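How to Test Whether a Robot Arm Can Do a Kitchen Chore

By Nuno Seixas

People ask me whether a robot arm can clear a table yet. The answer depends on which table, which things are on it, and how many times in a row you want it to work. This page explains how to set up a test that gives you an answer you can trust. It is written for small shops, school labs and anyone who has been offered an arm and wants to know what chores it can take on.

You will need an arm with a gripper, at least one fixed camera, a counter or table, a set of objects, a notebook, and a second person. The second person matters more than the brand of arm. I use a Drellard controller with our own scripts, but the steps are the same for other makes.

Step 1. Pick one chore and write it down in one sentence

"Tidy the kitchen" is not a chore you can test. "Take the banana off the plate and set it on the cutting board" is. So is "close the drawer." If you can't tell from across the room whether the job is done, the sentence is too loose.

Write down what counts as finished. For the banana, I write: the whole banana is on the board, the gripper is open, and nothing else has left the plate. That last part catches a lot of runs that would otherwise look fine. Arms often get the right object and drag a second one along with it.

Keep the sentence in the notebook and don't change it halfway through. If you decide you want a different rule, start a new page and a new set of runs.

Step 2. Choose the objects

Start with soft things. Plush food is good because it forgives a hard squeeze and doesn't roll far. It also has odd shapes, and that makes it more useful than blocks. A banana can be picked up from the middle with most grippers. A round orange near the edge of a plate is harder, with the rim in the way of the lower finger.

Then add things that make trouble. A cereal box on its side is wide for many grippers and has to be taken across its short side. Cans are easy to knock over. Clear lids are hard for depth cameras, so if your chore needs one, expect to spend extra time on it.

Leave some clutter that has nothing to do with the chore. An arm that works on a bare table may fail with a toaster behind the target. Real counters have things on them.

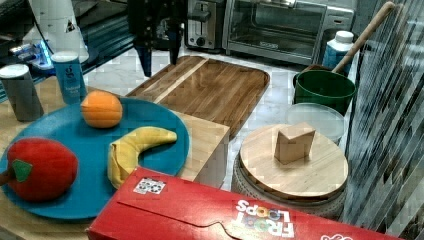 Counter with plate, cereal box and cutting board, gripper over the board.

Step 3. Fix the camera and the marks

Bolt or clamp the camera so it can't be bumped. If you can't bolt it, put tape around the foot of the stand and check it before each set of runs. A camera that has shifted by the width of a finger can ruin an afternoon of results, and you may not notice until you go back through the recordings.

Printed square markers help. Stick one on any large object whose place you need to know exactly, such as a box. Keep it flat, keep it away from folds, and make sure the gripper won't cover it on the way in. A marker on glossy cardboard can wash out under a bright lamp, so look at it through the camera and not just with your own eyes.

Mark the resting place of each object with a small bit of tape in a color close to the table. Bright tape can throw off the vision software. I learned this from Mitiku Gebretsadik, who spent most of a September looking for a fault in our code before he pulled up the green tape.

Step 4. Do the chore by hand first

Have the second person do the chore with one hand, using only a thumb and one finger. It feels silly but it tells you a lot. If a person can't get the pepper off the plate with two fingers without pushing the orange, a two-finger gripper will have the same problem. Time it as well. You'll want that number later.

Write down where the person grabbed each thing. People change their grip without noticing, so the second person should go slowly and say out loud what they are doing.

Step 5. Run it slow

Set the arm to a quarter of its normal speed for the first runs. Keep a hand near the stop button. Watch three places: the fingertips, the wrist, and the cables. The fingertips get all the attention, but the cables are what catch on the faucet.

If the arm does something you don't understand, stop and write it down before you reset the table. Take a still from the camera. Then reset and run it once more with nothing changed. If it does the same thing again, you have a fault you can work on. If it doesn't, make a note and move on.

Once you have a few clean slow runs, bring the speed up in steps. Don't jump straight to full speed — a grasp that holds at low speed can slip when the arm swings.

Step 6. Run it many times

One good run means very little. The video you saw online was one good run. I do 26 runs of each chore, split into two sets of 13, with the objects moved a little between sets. If the first set goes well and the second does not, the arm has learned the table and not the chore.

Score each run as done or not done using the sentence from Step 1. Don't give half marks. If the arm lifted the banana and dropped it next to the board, that is not done. You can note how close it came in a separate column, and you should, but keep it out of the score.

Write down every time a person had to step in. This is the number most people leave out. An arm that finishes every run but needs someone to nudge the plate back each time has not saved anyone any work.

Step 7. Add something that opens

Picking and placing is the easy half of kitchen work. Doors and drawers are the other half, and they are where most arms I've tested still struggle. A drawer has to be pulled along one line. If the arm pulls a little to the side, the drawer binds on its rails, the motors push harder, and either the grip slips or the arm stops itself.

Test closing before opening. Closing only needs a push, and you can do it with the fingers shut. Push near the middle of the front. If the drawer is off its cabinet stand and sitting loose on a table, clamp it down or the whole box will slide away from you.

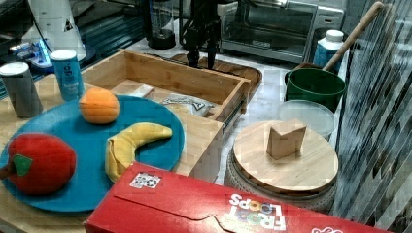

After closing, try taking something out of the drawer. Flat and shiny things are the worst. A card lying flat gives the fingers nothing to get under. Foil reflects light in a way that changes with every small move, so the camera may report an edge where there isn't one, and the packet crumples when it is squeezed. I don't expect an arm to get these every time. I want to know how it fails, and whether it stops safely when it does.

The side walls matter too. The gripper needs room to open inside the drawer, and many are wider than they look. Measure yours with the fingers fully open and compare that to the inside of the drawer before you run anything.

Step 8. Add up the results

For each chore, make one line with the number of runs done, the number of times a person stepped in, the usual time for a run, and the time it took a person to do it by hand. Put the lines next to each other. That one page is the whole report. When Colwood asked us last year which jobs in their break room could be handed over, this is what we sent them, and they didn't need anything else.

Our own log now holds 569 runs across all chores. Going by that log, here is where I think things stand.

Moving soft, known objects between a plate and a board works well enough to leave running with someone in the room. Moving a light box works if the arm can reach its narrow side. Closing a drawer works. Opening one works on a good day with a handle the gripper fits. Picking flat things out of a drawer mostly doesn't work. Anything with liquid in it I would leave alone for now.

Common problems

The arm misses by the same amount every time. The camera has moved or the calibration is old. Redo Step 3 and run the calibration again.

The arm misses by a different amount every time. Look at the lighting. Sun from a window changes through the day. Close the blinds and test again at 4 p.m. and after dark.

The plate slides when the gripper touches the rim. Put a thin rubber mat under it. Write this in the notebook, because the result now only holds for a plate on a mat.

The gripper closes on nothing and carries on as if it had the object. Turn on the grip check in the controller. In the Vadov software it is off by default on the version we have. With other makes, look for a setting that compares finger width before and after the grasp.

The arm stops halfway with a force warning. Don't raise the limit as a first step. Look for what it was pushing against.

If your results look very different from ours, send the one-page table and your chore sentences. Please include the number of times a person stepped in.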